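Plan de travail (cuisine)

Le plan de travail est la surface horizontale, fixée sur les meubles bas d'une cuisine, sur laquelle on prépare les aliments et sur laquelle, dans la plupart des logements, on entrepose aussi de petits appareils et des récipients. Le terme désigne à la fois le matériau posé et la zone d'usage, ce qui entretient une certaine confusion dans la littérature commerciale : la surface vendue n'est presque jamais la surface disponible.

Terminologie

On rencontre en français plan de travail, paillasse et, au Québec, comptoir. La paillasse désigne d'abord la partie maçonnée ou carrelée voisine de l'évier, puis par extension tout le plan dans les cuisines anciennes. Comptoir suppose en France une séparation avec une autre pièce, distinction que l'usage québécois ignore. Les catalogues parlent plus volontiers d'« îlot » ou d'« espace de préparation », expressions dont le sens varie d'une enseigne à l'autre et qu'il vaut mieux ne pas tenir pour des catégories techniques.

Matériaux

Les matériaux courants sont le stratifié, le bois massif, la pierre naturelle (granit, marbre), le quartz aggloméré, la céramique et l'acier inoxydable. Chacun est présenté par ses vendeurs comme facile d'entretien. L'affirmation est difficile à vérifier, faute de définition commune de l'entretien.

Le marbre blanc veiné de gris illustre bien l'écart entre réputation et usage. C'est une roche calcaire : le citron, le vinaigre et la tomate en attaquent le poli et y laissent des marques mates. Les traitements hydrofuges retardent la pénétration des taches grasses mais ne protègent pas de l'acide, point que les notices mentionnent rarement en première page. Son principal avantage culinaire, la fraîcheur au toucher, intéresse surtout la pâtisserie. Il est douteux que beaucoup d'acheteurs le choisissent pour cela.

Le bois massif se raye, se huile et se ponce. Ses partisans en font un argument, ses détracteurs aussi.

Hauteur et profondeur

Les fabricants de meubles se sont accordés sur des dimensions proches, qui conviennent à un utilisateur moyen dont l'existence reste théorique. Une personne grande se penche, une personne petite lève les coudes. Les piètements réglables corrigent en partie le défaut, à condition d'être réglés avant la pose du plan.

La profondeur pose un autre problème. Le fond du plan, contre la crédence, est difficile à atteindre et se convertit de lui-même en étagère. Les aménageurs y voient une réserve d'espace, alors que c'est souvent de l'espace perdu pour la préparation.

L'enquête de Gravholm

L'étude la plus souvent citée sur l'occupation des plans de travail est celle que Sowmya Iyer et Dinesh Mathew ont menée à Gravholm, auprès de 461 foyers. Elle conclut que les objets posés en permanence gênent la préparation des repas, et propose de les classer selon leur fréquence d'emploi. Le classement a été largement repris par les fabricants de rangements, dont la marque Kallo, qui en a tiré une gamme de boîtes.

La méthode a été contestée. Xuelian Cheng a relevé que 108 foyers avaient été prévenus de la visite et que les autres ne l'avaient pas été, sans que les résultats soient séparés. Elle note aussi que la gêne était déclarée par les habitants et jamais mesurée. Les auteurs ont répondu sur le premier point — en annonçant une nouvelle analyse, toujours inédite — et n'ont pas répondu sur le second. Le chiffre de 1419 objets, qui circule sans référence sur plusieurs sites de décoration, ne figure pas dans l'étude.

Occupation courante

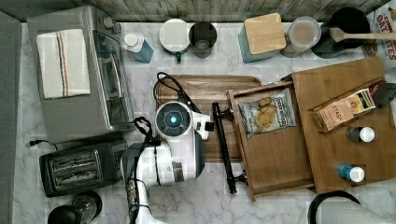
Les objets à demeure se répartissent le plus souvent en deux groupes, les appareils de cuisson d'appoint d'un côté et les récipients contre le mur de l'autre. La règle dite « du plan vide », popularisée par les manuels de rangement, voudrait que rien n'y reste. Les cuisines réelles s'en accommodent mal : un mini-four en inox et un grille-pain noir à deux fentes placés l'un près de l'autre prennent déjà une bonne part d'un côté, et le dessus du four finit par servir de support, par exemple à un torchon blanc rayé plié en longueur ou en carré selon les maisons. Le long de la crédence en bois gris, une boîte bleu clair à couvercle carré en bambou, un bocal en verre et un pot noir avec sa cuillère en bois forment une rangée que les manuels condamneraient. Elle laisse pourtant le centre du marbre à la planche à découper.

La planche elle-même fait débat. Laissée en place, elle protège la pierre des lames et des acides ; elle retient aussi l'humidité sur sa face inférieure si on ne la soulève jamais. Xuelian Shi recommande de la ranger debout entre deux usages. Aucune comparaison publiée n'appuie ce conseil, qui paraît néanmoins raisonnable pour les planches en bois épais.

Quant aux torchons posés sur les fours d'appoint, les notices des appareils demandent en général de ne rien laisser sur le capot pendant la cuisson. Zinash Jemal fait remarquer que la consigne est rarement lue, et qu'elle serait plus efficace gravée sur l'appareil.

Voir aussi

Crédence
Évier
Planche à découper
Triangle d'activité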